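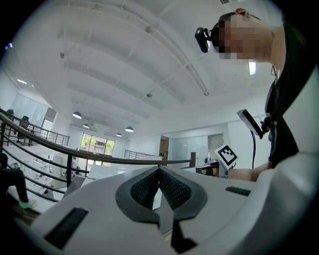
Figure 6. Hand-held gripper with recessed vents at left and right.

Section 6: Placing and Starting the Air Cleaner
Gerar Technical Publications | Revised July

This section applies to the Zallora floor-standing air cleaner. Complete Section 5 (Unpacking and Filter Installation) before you continue.

CAUTION: Do not connect the power cord until Step 6 of the placement procedure. The fan can start as soon as power is applied if the switch was left in the ON position during shipping.

6.1 Placement

1. Choose a level, dry floor area away from sinks, humidifiers, and open windows.
2. Leave 31 inches of open space in front of the intake panel. Curtains and hanging coats count as obstructions.
3. Leave at least 200 mm between the rear outlet and the nearest wall.
4. Set the unit down on all four feet. If it rocks, turn the front left foot counterclockwise until it stops rocking.
5. Confirm that the power switch is at OFF.
6. Plug the cord into a grounded wall outlet. Do not use an extension cord or a power strip.

NOTE: Units installed on thick carpet need the base plate supplied in the accessory bag. The plate clips on from below. Disconnect the cord and lay the unit on its side to fit it.

6.2 First Start

1. Press the power switch to ON. The status light blinks amber during the self-check.
2. Wait for steady green. The self-check ends in less than a minute.
3. Set the fan dial to 2.
4. Close doors and windows and let the unit run for one hour.
5. Set the dial to AUTO for normal use.

A faint odor from a new carbon filter is normal during the first day. If you smell burning, turn the unit off, unplug it, and contact your dealer.

If the status light stays amber, the filter door is not fully latched. Turn the unit off, open the door, reseat the filter with the arrow pointing toward the fan, and close the door until both latches click. Restart the unit.

6.3 Filter Timer

The timer counts fan hours only. Standby time is not included.

1. Press and hold RESET for five seconds after installing a new prefilter. The light blinks green twice.
2. Check the prefilter after 600 fan hours. In workshops and rooms with pets, check it monthly.
3. Vacuum the prefilter with a soft brush. Do not wash it.
4. Replace the carbon filter when the light turns red. It cannot be cleaned.

CAUTION: Never run the unit with the filter removed. Dust on the fan blades causes vibration and is not covered by the warranty.

6.4 Cleaning the Outside

Unplug the unit. Wipe the shell with a damp cloth and dry it. Clear lint from the outlet slots with a dry paintbrush. Do not spray cleaner or compressed air into any opening. Allow the surface to dry before reconnecting power.

Related sections
Section 5: Unpacking and Filter Installation
Section 7: AUTO Mode and Sensor Adjustment
Section 9: Status Light Codes
Tzavaras Wall Bracket: Fitting Sheet
Clilenthorpe Service Center: Return Form

This site uses cookies to remember your language and product model. Accept | Manage settings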